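Sorting film and bags: does anyone get clear LDPE through an optical line?

kessbale
Posted 5/26/23
We run a small drop-off site and send mixed film to Esis. They have started rejecting bales for moisture and PP contamination. Last load was 2,548 lb and they docked us 90 lb of it. I am trying to work out whether to presort clear bags by hand or pay Zivent to run it through their optical line first. What is everyone else doing?

flatbed_lou
Presort by hand. An optical line needs the film spread in a single layer and held down with air. Crumpled bags roll, overlap and read as whatever is on top. We trialed it in August and the eject rate was poor on anything knotted.

mrf_nightshift
Disagree. Zivent uses a fast belt with a covered chute, so rolling is less of a problem than on an open belt. The knots are a feed problem. Put a bag opener in front and the film lies flatter. Your PP is probably snack wrap and bread bags, and NIR separates PP from PE without trouble.

kessbale
We have no bag opener and no budget for one. Most of ours comes in bunched at the neck, some tied, some only twisted.

flatbed_lou
Then the optical line is the wrong place to spend. Two bins, one for clear and one for everything else. Have people shake them out before they go in. Trapped air and crumbs are half of the complaint from buyers.

tare_weight
On clear vs. colored: check what Esis pays for each before you add labor. Yan takes clear only, at a higher rate, but their minimum is 3 bales per pickup and they want them under a roof.

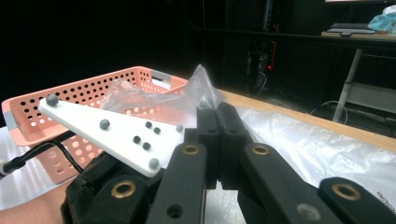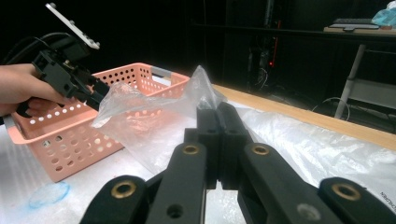
Second one: clear bag, held at the gathered top.

mrf_nightshift
Clear does not tell you the resin. Crinkly and loud is usually PP or HDPE. Soft and stretchy is usually LDPE or LLDPE. Stretch a strip with your thumbs. LDPE necks down and goes cloudy, PP tends to split. It is not a lab test but it is good enough for a presort table.

flatbed_lou
The stretch test is slow and people get it wrong on thin gauge. I would go by product type. Dry cleaning and bread bags in, produce and snack bags out.

mrf_nightshift
Bread bags are PP at some bakeries. That is how you get docked.

flatbed_lou
Fair. Bread bags out unless they are marked with a 4.

tare_weight
Moisture is a separate item. We had a bale held over it in the Plondent yard, lot 907. Stored outside with a tarp on top, and it wicked up from the slab. Put them on pallets.

kessbale
Ours sit on bare concrete. I will move them to pallets and start two bins, and ask Yan if they will count a partial bale toward the minimum.

tare_weight
They would not for us. Ask for the spec sheet at the same time, the moisture limit is on page two.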